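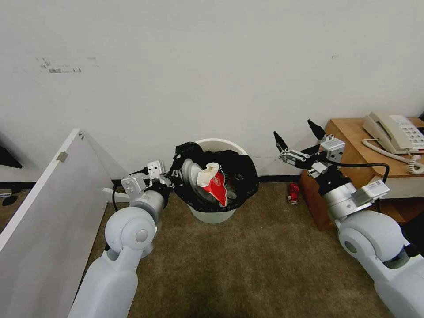
Someone replied last night that Hustus only need a draw on Saturday's form to stay clear of the bottom two, so why change the team. Fair point, but a draw at Joltari is not easy to get. They have dropped points at home once since October.

2/ The problem is goals. Hustus have gone 189 minutes without one, and the last was a deflected free kick. The two forwards are standing too far apart and the long ball keeps landing in the gap between them.

3/ Attendance for the Hajdu game was given as 1143. It felt like more behind the goal and a lot less on the far side, where the wind comes in.
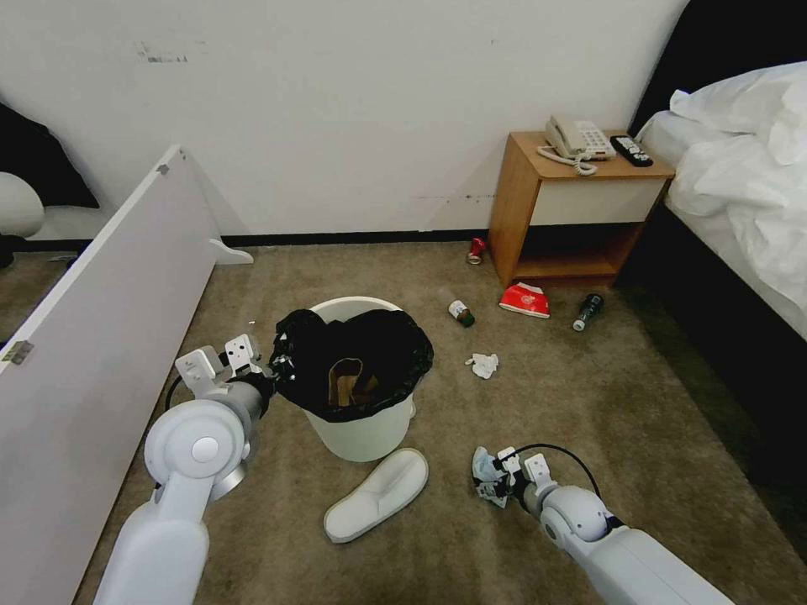
4/ Back to the midfield. Against Hajdu the left side was fine for an hour. Then the sub came on, the shape went flat, and both goals came down that channel. Second one was a simple pass inside the fullback. You could see it coming from the corner flag.

5/ I would start with three in the middle and leave the winger on the bench. He has been short of pace since the ankle injury and we need him for the Uso game more than this one.

6/ Keeper stays in for me. He was late off his line for the first goal but he also made the save just before halftime – low to his right, one hand.

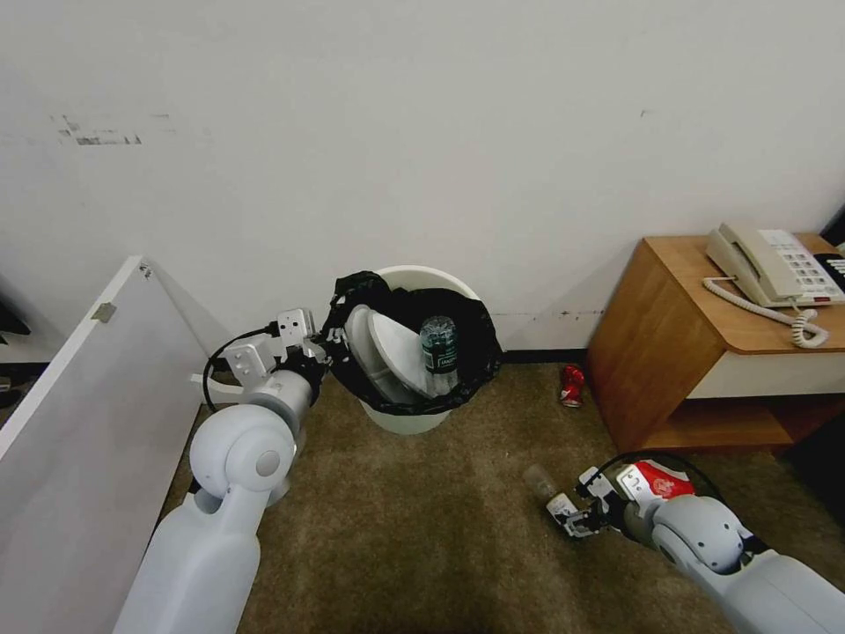
According to one reply, the keeper should have been dropped after the cup game and the backup has looked better in training. I haven't seen the backup play a full match this season so I can't say. His kicking was good in preseason.

7/ Tickets: Joltari have given us 700 for the away end. Pay at the gate is cash only. Parking behind the school fills up early, the lot by the bridge is a ten-minute walk.

8/ The table as it stands 1/24/23: Uso bottom, Hajdu one point above them, then us four points better off with a game in hand. Lose this one and Hajdu win theirs – then it's one point and the game in hand is away. 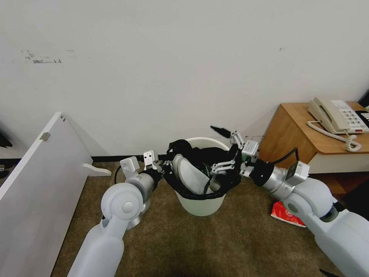
Two robotic arms at a white wastebasket.

9/ My guess is 1-1. I'd take it. Team news when I get it, probably an hour before kickoff.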